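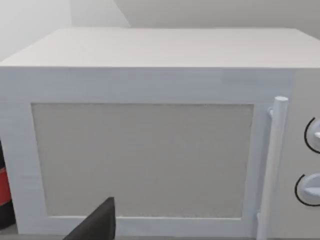 Notes from the Back Porch > Robots & Gadgets > Can It Do the Dishes Yet?

My sister-in-law Flurina called on Friday evening to ask when she could buy a robot that would heat up her soup. She knows I read about this stuff far too late into the night, and she was only half kidding (her wrist is in a brace until November and she is very tired of doing everything left-handed). I told her I'd write it up properly, so here you go, Flurina, and sorry for the length!

The short answer is no, you can't. The longer answer is that people are working very hard on the soup, or at least on the microwave door, and I find it kind of wonderful to watch. A lot of the practice happens in simulation now, in pretend kitchens with plain walls and a white microwave on the counter, where a gripper can reach for the handle over and over and the worst that can happen is a bad score. My old coworker Gilmar Batista spends his days on this at a little outfit called Duma, and he told me they'll run the same door 1000 times overnight before anybody touches a real one.

I asked him what on earth is hard about a door. Well, you have to find the handle, and a white handle on a white door is not a gift to a camera. Then you have to get your fingers behind the bar and pull along a curve, when what an arm would love to do is pull straight back. And if there are knobs off to the right of the handle, you'd better not bump them on the way in. I went and opened my own microwave 11 times after that phone call, just paying attention to my hand, and my wrist does a funny little roll I had never noticed in all my years of reheating coffee.

Gilmar's best number for the real door, in their test kitchen, is around 70 percent. That sounds pretty good until you picture your lunch. And opening the door is only one piece of it, as there's still the bowl, which is full, and the dial, and getting the hot bowl back out without wearing it.

Shop floors are further along, for what it's worth. My neighbor Alois Hollenstein worked at the Kuster plant over in Noltberg before he retired, and they had arms loading trays all day long without a fuss. But the trays came down the same belt in the same spot every time. Your kitchen has a cat in it, and mail on the counter, and somebody always moves the microwave over to plug in the toaster.

So for now, Flurina, I'm bringing the soup over myself. It's the lentil one. Leave the side door unlocked.

Filed under: Robots & Gadgets, Family, Kitchen

3 comments

Samah Metwally
I teach seventh grade and my kids are convinced this is all solved already. I'm going to make them pay attention to their wrists on Monday. Thank you for this!

Kilian S.
Our microwave has a push button for the door and I'd think that would be easier for a robot? Or do they miss the button?

Flurina
The lentil was very good. I still want the robot.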